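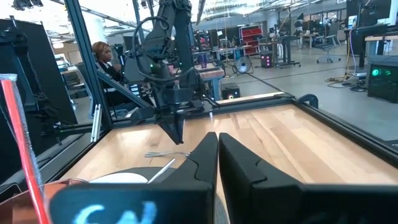
Nyokabi Temba, Household Editor

Round placemats on a wooden table: laying, clearing and care

A round mat gives less room than an oblong one of the same width, so cutlery often ends up partly on the wood. Metal handles mark an oiled surface sooner than crockery does. Wipe the planks along the grain with a barely damp cloth before laying, then dry at once.

Set the mat first and centre the bowl or plate on it. Cutlery goes down last, once the tumbler is in place. Keep tall straws on the side away from the serving hand. 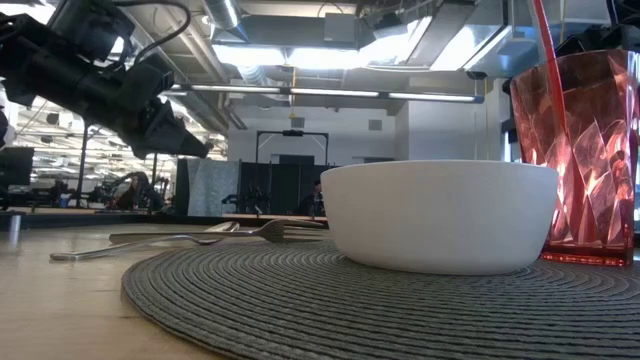

White bowl on a coiled-cord mat, with fork, spoon and knife to the left.

Coiled cord traps crumbs between the rings. Shake the mat outdoors, then brush from the centre outwards with a dry nailbrush. Do not soak it. For grease, use 5 ml of washing-up liquid in 315 ml of lukewarm water, dab, blot, and dry flat for almost 30 hours. Hanging pulls the outer rings out of shape.

When clearing, cutlery can travel in the bowl.
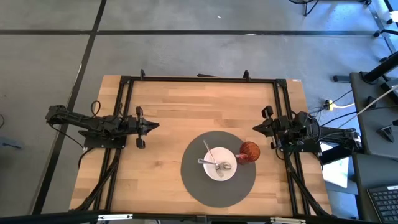
Carry it level with both hands and leave the mat until the crockery is off the table. Store mats flat, largest at the bottom. Re-oil the wood in December if it has gone pale where the mats usually sit.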